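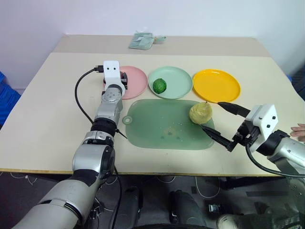
*Last changed: Saturday, June 3, 2023*

# Fixing a table that rocks

Most tables that rock have nothing wrong with them. The floor is uneven, or one foot has lost its pad. Check both before you pick up any tools.

You will need:

- a flat piece of cardboard (a cereal box will do)
- scissors
- a pencil
- a wrench or hex key to fit the leg bolts
- wood glue
- felt or cork pads
- medium sandpaper

## Find out if it's the floor

Clear the table and push down on each corner in turn. Note which two corners rock. Now turn the table a quarter turn where it stands and try again. If the short leg moves with the table, the table is the problem. If the rocking stays over the same spot on the floor, the floor is the problem.

Old houses often have both. In that case, tighten the table first and shim it last.

## Tighten the legs

Get someone to help you turn the table over onto a blanket. Lift it over, don't roll it over on its legs. A leg that takes the whole weight sideways can split at the top, and then you have a bigger job.

Look at how each leg is held. On most bought tables there is a metal plate across the corner with one or two bolts through it. Tighten each bolt until it is snug, go around all four legs, then go around again. The second time you will usually get another part of a turn out of the first leg.

If a bolt spins and never gets tight, the threaded insert has pulled loose in the wood. Take the leg off, unscrew the insert, put wood glue on the outside of it and screw it back in. Keep glue off the inside threads. Leave it overnight before you put the leg back on.

Glued legs are different. If you can wiggle one by hand, work glue into the joint with a toothpick or a thin strip of card, clamp it, and wipe off what squeezes out. A ratchet strap around all four legs works if you have no clamps – put a folded rag under it at each corner.

## Measure the gap

Stand the table back up in the place where it will be used. Cut the cardboard into squares a little smaller than the foot. Slide them under the short leg one at a time until the rocking stops. Tape the stack together and write on it which leg it came from.

Press the stack between your fingers when you measure it. Cardboard crushes, and a pad cut to the loose thickness will be too tall.

## Fit the pad

Pick a pad as thick as the pressed stack. I use the Prolteck cork ones, which come 20 to a sheet and can be sanded thinner. Felt slides better on a wood floor but flattens over time, so expect to replace it.

1. Scrape off any old pad and glue.
2. Sand the bottom of the foot lightly and wipe off the dust.
3. Stick the pad on and hold it down for 30 seconds.
4. Set the table down and test all four corners.

If it now rocks the other way, sand the pad a little and try again.

## Notes

Danish Dogar wrote in to say that stick-on pads come off his tile floor every time he mops. A nail-in glide is better there. Drill a small pilot hole first.

Check the leg bolts again in January if your heating runs all winter. Dry air shrinks the wood and the bolts work loose.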